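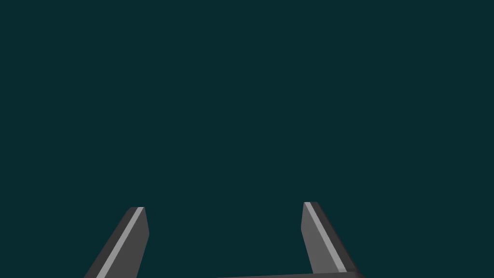
Randomising backgrounds so your grasp policy stops cheating

Oct 19, 2021

I spent most of April convinced my grasping policy was brilliant. It scored 90 per cent in the simulator, then I changed the backdrop colour and it fell to 42. It had learnt the background, the little so-and-so. So let's fix that!

I'm using Selomden for the simulation and Ziltitmont for training, but any pair will do as long as you can change colours between episodes.

First, render your wrist camera view with nothing in it except the gripper. Save one of these for every backdrop you plan to use. They make a handy check later on, and they're quick to do (mine took less time than the kettle).

Next, write a small reset function that picks a new backdrop colour at the start of each episode. Do it at the start only - I tried changing it every step and training just went to mush. Leave the gripper colours alone for now.

Train for 1000 episodes on plain colours, then 2000 more with lights moving about as well. Joris Postma suggested splitting it in two like this and my curves got a lot calmer, although I've only run it on three seeds so don't quote me.

Now feed those saved gripper-only views to the policy. With nothing to pick up, it shouldn't ask the jaws to close. If it does for one colour and leaves them open for the rest, go back and give that colour more episodes.

My last run got 84 per cent on colours it had never met. Textures are still a pain, and I'll do those next.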